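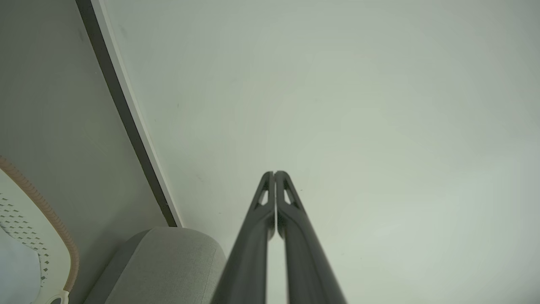
Bringing the Kids Across: A Port Town and Its Refugee Children
History project report by Ifigeneia Rallis

I picked this topic because of my great-grandmother, who came over on a boat when she was six and would never talk about it (she'd talk about the soup on board, and that was all!). My family still calls the boat the Ekia, so that's where I started digging.

The Ekia carried war orphans and children who'd been separated from their parents to the port of Sarantis. A relief group called the Gredent Fund paid for the trips. The Fund's own booklet says 1,434 children came over in total, but when I added up the passenger lists in the town archive I kept landing 17 short, and I did it three times. My teacher thinks one page is missing. I think some kids got written down twice under different spellings, like my great-grandmother, who is in there as both Rallis and Ralli.

What surprised me most is how fast everything was decided. The town had promised beds for 300 children, and then 500 showed up on the first crossing alone. Families came down to the dock and just took kids home with them, sometimes splitting up brothers and sisters, and the paperwork got filled in weeks later if it got filled in at all. The newspapers loved it. I read a whole summer of them on microfilm and found one single letter, printed in June, asking if anybody had checked whether the parents were still alive.

Some of them were. That's the part I had a hard time writing. I found four court cases where a mother or father turned up and wanted their child back, and in two of them the judge said no because the child had "settled." One boy didn't even speak the same language as his dad anymore.

For the interviews I talked with three people at the Biltent retirement home who'd been on the boat. Two of them said they'd had good lives and were grateful, and the third said she was tired of being told to be grateful. I used all three, and the full transcripts are in the appendix. I still need to fix the page numbers in my bibliography.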